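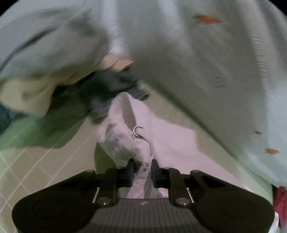
What changes for sorting staff when the Vuremel hand gripper comes into use?
Staff still choose each item and decide where it goes, but they pick it up with the gripper instead of their fingers, and their pay rate and break times stay as set in the Kinville site agreement.

Section 6. Working with mixed textiles

6.1 Before the shift
1. Check that both finger pads are seated and free of lint.
2. Open and close the fingers three times without a load.
3. Sign in at the station under your own operator number.

Note: Manual quotas do not apply during the first 11 shifts with the tool. The shift lead records output for training purposes only.

6.2 Picking
1. Approach the item with the fingers open.
2. Close on a single fold. Do not close on zippers, hooks or buttons.
3. Lift slowly until the item clears the pile. 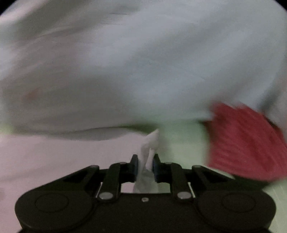 4. Move the item to its stack and open the fingers fully before pulling back.
5. If a second item comes up with the first, set both down and pick again.

Caution: Keep the free hand clear of the linkages while the fingers are closing.

6.3 Folding and laying flat
1. Grip garments near an edge.
2. Draw the edge toward you and release.
3. Smooth remaining folds by hand.
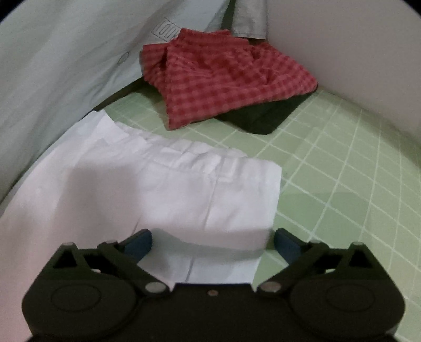 4. Stack finished garments with waistbands facing the same way.

6.4 Rotation and service
Operators change stations after 61 minutes of gripper work. Replace the pads after 2,000 cycles. Report wrist or thumb discomfort to Maribeth Rivera, extension 311, before the next rotation.

Revised June 14, 2022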